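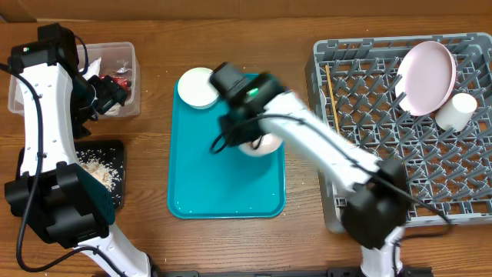 Fig. 1. Trurus pair on the wooden bench, bowl in the right gripper. Rice tray and clear tub at left, grey rack at right.

Notebook, bench 2. Wednesday, June 12, 2019

Trurus two-arm kit, on approval from Sultitz. Continued from the unpacking entry.

Status at start
Both arms bolted to the rail and homed. Firmware as delivered. Beltine control software installed on the bench PC from the supplied stick, licence valid until the end of the loan. The wrist camera needed its driver reinstalled before Beltine would list it. The manual gives the two steps in the wrong order: the driver has to go on before the camera is plugged in.

Purpose of the day: decide whether the kit as sold will do tableware handling without extra parts. Rice was set out for a scooping check, which is only of interest if the tableware part is acceptable.

Price as quoted
Kit with rail, two grippers, wrist camera and one Beltine seat: £2,059. Spare finger set not included. Second Beltine seat: £752 a year. The quotation does not say whether the annual charge covers updates to the first seat. Ask.

Set-up
Teal tray in the middle, rack to the right, rice and tub to the left. Right arm works the tray and rack, left arm the rice side. The overlap between the two working areas is narrower than the drawing in the manual suggests. The drawing is made with the bases closer together than the rail slots allow, so either the drawing or the rail is from an earlier version.

Cable routing is poor. The right gripper lead hangs in a loop and lies over the tray when the arm is low (Fig. 1). The clips in the kit fit the lower link only. Tying the lead further up shortens the loop but then it pulls tight when the wrist turns fully out. Left as supplied for all runs below, so that we judge what is on sale and not our own additions.

Green lights on the grippers mean powered and talking to Beltine. They stay green when a grip has been lost. Do not use them as a sign that anything is held.

Runs, right arm
Taught by hand, then played back at 60 per cent speed.

Bowl, picked at the rim. Good. Holds through a full swing to the rack. Release is a little abrupt and the bowl rocks once on landing.

Plate into rack. Goes in between the pegs if the taught point is good. If the plate is off in the hand it rides up on a peg and the arm keeps pushing until the force limit trips. The default limit is too high for crockery. Lowered it two steps in the Beltine menu, after which the arm stopped early on two good placements as well. There is no setting in between.

Cup, upright. Good.
Cup, upside down. Poor with the taught grip. The sides taper the wrong way for the fingers and the cup works downwards as the grip closes. Better with the wrist tilted slightly, but that brings the gripper housing near the tray rim.

Fork. Unreliable. The fingers close on the tray floor before they close on the handle. Picked up when the handle was lying over the rim, otherwise mostly not.

Chopstick. As fork, and it turns in the grip when lifted off centre. Getting it into the rack at a useful angle is a matter of luck at present.

Cloth. Tried once, caught a fold and dragged it. Not pursued.

Wrist camera
Mounting is stiff enough. Checked by tapping the bracket and watching the live view, no lasting shift. Focus is fixed. Things on the table are sharp at hover height and go soft in the last part of the approach.

The field of view takes in both fingers at the bottom corners, which helps when judging the gap. The cost is that whatever sits low in the view is hidden. With the gripper over the gap between tray and rack, one finger covers part of the cloth and the lower part of the fork, the other the front of the rack. For fork picks the hidden part is the part needed.

The rack pegs are a problem for the Beltine object finder. It returns rows of pegs as separate objects and the list fills up before it reaches anything in the tray. Masking the rack by hand works, but the mask is fixed in the camera view and does not follow the arm. The cardboard standing behind the table gives no trouble as a background.

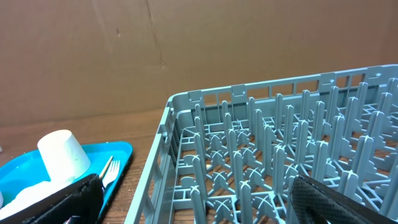 Fingers
The two gripping faces do not look alike on the camera view: one has a diamond pattern, the other appears slightly padded. Check against the parts list before the next session. If the kit is meant to have matching pads, the grip results above are to be repeated with a correct set and the cup result in particular should not be quoted.

Wiped both faces with a damp cloth after the runs. Starch dust from the rice collects in the pattern.

Left arm and rice
Scooping check not started. Tray edge positions taught and saved as "rice_a". Loose grains on the table to be swept up before the arm is homed again – the rail has open slots and grains in there will stop the base clamp from seating.

Comparison with Gökçe
The Gökçe single arm we had on loan last August handled the same type of fork from a flat surface with its thin fingers. It had no wrist camera and teaching was slower. Two of them plus cameras would cost more than this kit, and there was no way of running a pair from one screen. For bowls and plates the Trurus is the better buy. For cutlery it is not, as supplied.

Faults to report to Sultitz
1. Manual: driver and camera steps reversed.
2. Manual: base spacing does not agree with rail.
3. Cable clips do not fit the upper link.
4. Force limit steps too coarse at the low end.
5. Gripper light gives no sign of a dropped part.
6. Finger faces, once checked against the parts list.

To do
Ask for price and delivery on thin fingers, or a drawing so that we can make our own.
Ask whether the object finder mask can be tied to table position.
Repeat fork picks with the tray turned round, handle end towards the right arm.
Repeat plate placement at the lower force limit with a slower final approach.
Order of work next time: fingers first, then fork, then rice.

Arms parked, rail power off at the wall switch. Settings saved on the bench PC under trurus_loan.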